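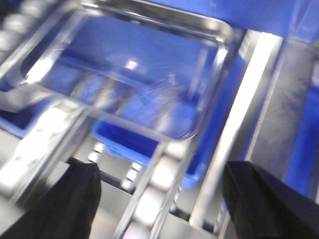
Figure 2. Clear plastic tray with rounded corners, positioned above blue objects. The color from below shows through the floor and the walls.

Home Issues Authors Submit Search

3.2 Transparent packaging and the judgment of portion size

The participants in the Beravside survey were asked to judge how much food a package contains before they had opened it. We received 2,010 completed forms. In the first part of the form the packages were opaque, and in the second part they were transparent. The order of the parts was the same for everyone, which we discuss as a weakness in Section 5.

It is often supposed in the literature on household food waste that a buyer who sees the product will buy a more suitable amount. Our results support this idea only in part. For dry goods, such as rice and lentils, the estimates became better when the package was transparent. For soft fruit and cut salad they became worse, and the error went mostly in one direction: people believed that there was less food than there was. The same tendency was described by Zacharopoulos for yogurt cups, although in that study the participants could also lift the cup, and the weight in the hand gave them a second source of information.

We think that two properties of clear plastic are important for this result. The first one is that the wall has almost no color of its own. A tray takes the tint of whatever lies under it or behind it, as in Figure 2, where the inside looks light blue. On a shop shelf the background is usually the neighboring product or the shelf paper, and the border between the food and its surroundings becomes hard to find. The second property is reflection. A small bright spot from a lamp can draw the eye to the surface of the package and away from what is inside. Bailly has proposed that such spots make a container look more shallow than it is, but the effect has not been measured separately, and our own form did not contain a question that could do it.

The shop manager of Itus, where a part of the forms was filled in, told us that customers ask for a larger package of salad much more often than for a larger package of rice. This agrees with our numbers, but it should be read with care -- salad is also sold closer to the entrance there, and the customers may simply speak with the staff at this place more.

We also compared people who cook every day with people who cook less often. The expectation was that daily cooks would be more exact in both parts of the form. They were more exact with opaque packages, where the printed weight was the only help. With transparent packages the difference between the groups disappeared. A possible explanation is that the daily cooks stopped reading the label when they could see the food. Several of them wrote this in the comment field by themselves.

The forms collected in March were checked again by Fabrice Bailly, who did not know which part of the form each answer came from. His coding differed from ours mainly in the answers given in cups or handfuls. For these we used the conversion table of the Jorken kitchen handbook, and answers which could not be converted were left out of the comparison.

Shares 2 Comments 2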